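Chapter 7
Where Do Examples Come From?

Every learner needs something to copy, and a robot is a hungry one! In this chapter we'll gather our first 500 demonstrations, tidy them up and find out which ones are worth keeping. 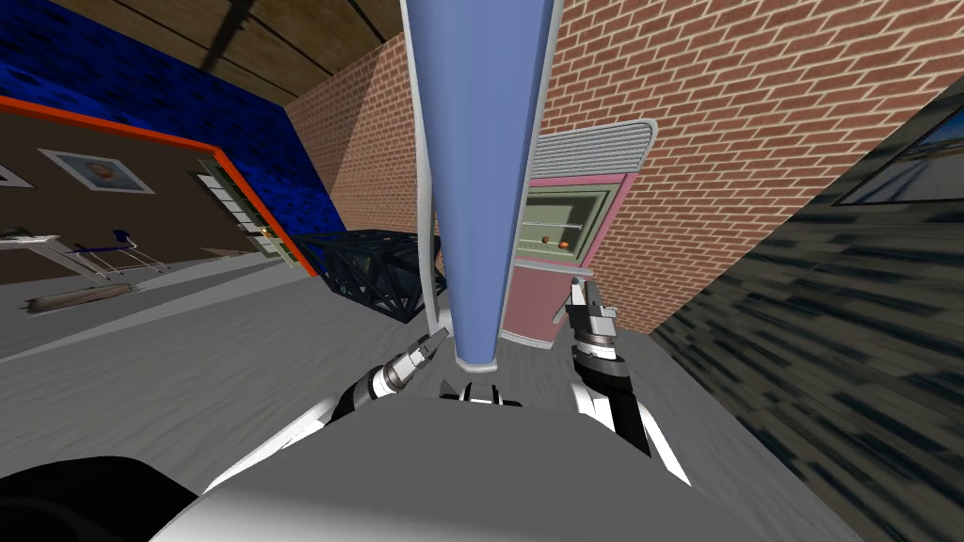 A demonstration pairs what the robot senses with what it does next, moment by moment. Simulation lets us collect these pairs in rooms of any colour we fancy — brick walls, a pink cabinet, a brown wooden ceiling — so the learner can't lean on one familiar backdrop. With two arms, each step must store both grippers, even when only one has a job to do.

Before reading on, open the Polero practice set and replay episode 39.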